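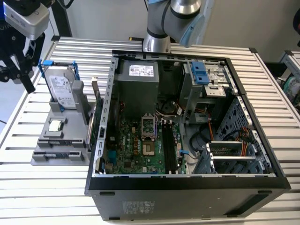 ## 3. Workspace Layout and Parts Staging

**Figure 2.** Tower on its side with the parts fixture next to the opening. The hard drive stands in its caddy at the back of the fixture; the processor lies in the square recess at the front left.

### 3.1 Orientation of the tower

All towers in the study were laid on their side with the side panel removed and the interior facing up (Figure 2). In this position the motherboard is horizontal and the expansion cards stand vertically on it. A processor can be set down into its socket under its own weight, and a memory module is pressed straight down. The drive is handled differently, as discussed in Section 3.4.

The upright position, which is the usual one in office use and the one shown in most owner manuals, was tried during the pilot and dropped. With the board vertical, the processor has to be held against the socket while the lever is closed. Sarmiento recorded bent contacts on two boards during the pilot, both in the upright position. The pilot was too small to support a rate, and we report the figure only as the reason for the change.

Laying the tower down increases its footprint on the bench and lowers the top of the work. It also turns the rear chassis frame into a wall along one edge of the opening. The expansion card beside that wall is the tallest obstruction on that side, and a part carried in low from the same direction has to clear both. We therefore treated the wall and the card as one obstruction when clearances were planned.

### 3.2 Bench surface

The bench top is made of parallel aluminum slats with narrow gaps between them. It is flat enough that the cases did not rock, and stops can be fastened anywhere along its length. Its drawback is the gaps. Case screws dropped on the bench tended to come to rest in them and were slow to recover. Screws were accordingly kept off the bench altogether. They were counted into a lidded dish at the time of removal, and the dish was stored with the side panel until the case was closed.

Bench position was checked at the start of each session by setting the near corner of the tower against a stop. Lambrakis repeated this check after every change of case. No correction was made for small differences in case depth between manufacturers, and these differences are carried through to the placement results in Section 4.

### 3.3 The parts fixture

Loose parts were staged in a gray 3D-printed fixture with stepped trays and slots, placed directly beside the open side of the tower. The outline was drawn by Sarantis from measurements of parts held at the Pornier depot and was revised twice before data collection. The fixture provides three positions that matter for the present work:

- an upright position at the back for a 3.5-inch hard drive in its caddy;
- a square recess at the front left for a desktop processor, laid with the heat spreader up;
- a long narrow slot, further forward, for a memory module.

The order from back to front follows part height. The drive is by far the tallest item and would block access to anything behind it, so it was assigned the rear position. The module slot is narrow and was moved forward in the second revision, where it can be reached without passing over the processor.

The depth of the processor recess was the dimension that took longest to settle. In the first version the recess was deep enough to hide the edges of the package, and the processor could be lifted only by tipping it out. A shallower recess left the edges accessible but allowed the package to turn when the bench was bumped. The final version keeps the shallow depth and tightens the fit at the corners.

Pieces made of soft foam were considered for the same purpose and rejected. Foam holds a part well but not in the same place twice, and the staging error could then not be separated from the placement error.

### 3.4 Drive and caddy

Drives were staged in their caddies and never bare. The caddy in Figure 2 is a blue plastic type with a rail on each side of the drive, leaving the white label readable between them. Staging the drive with its caddy fitted removes one step from the bench and, more to the point, provides a part whose outer width is set by the rails. Bare drives of the same nominal size differ little in width, but their screw holes and connector ends invite handling in places we wished to avoid.

Standing the drive upright has two consequences. The label can be checked against the work order without lifting the part, and the rails can be gripped from above. Against this, the upright drive is less stable than one lying flat. The fixture holds only the lower part of the caddy, and a caddy with worn rails leaned noticeably in the slot. Worn caddies were set aside during intake and are not represented in the results.

### 3.5 Cables and fixed components

The power supply, motherboard and expansion card remained in the case throughout. The supply is a metal box that occupies one corner of the interior, and its wire bundles run down toward the board. These bundles proved to be the least repeatable feature of the layout. Two cases of the same model, opened one after the other, could present quite different clearances over the same connector, depending on how the previous technician had pressed the wires back before closing the panel.

We adopted a simple dressing rule. Before a tower was accepted for a session, any bundle crossing the processor socket or the memory slots was moved aside and tied back to its neighbor. Bundles elsewhere were left as found. Full cable management was avoided deliberately: it would have produced a cleaner interior than those normally received at the depot, and the results would have applied to few real cases.

Dust was removed from the socket area only. Specification labels on power supplies were left in place, and the rating was copied to the intake sheet by hand.

### 3.6 Selection of units

Towers were drawn from a lot of more than 300 office machines collected by Westis over the winter and held at the Prusska warehouse. From these, 100 were opened and inspected, and 7 were retained as test units. Retention required a removable side panel, an intact processor socket, at least one free drive bay, and a board that could be reached without removing the supply. Many of the rejected units failed on the last condition. In compact cases the supply is mounted over the board on a swinging bracket, and these would need a separate staging plan.

The retained towers have a dark outer shell and a bare steel interior, a combination common in the lot. The contrast between the two made the rim of the opening easy to locate, and the placement of light-colored cases was not studied.

### 3.7 Reset between trials

After each trial the processor, module and drive were returned to the fixture in that order, and the tower was checked against its stop. The drive was returned last to keep the forward positions in clear view during reset. If any bundle had shifted across the socket, it was tied back and the event noted. A trial was discarded when the fixture itself had moved, as the distance between the fixture and the case opening is the reference for all measurements reported in Section 4.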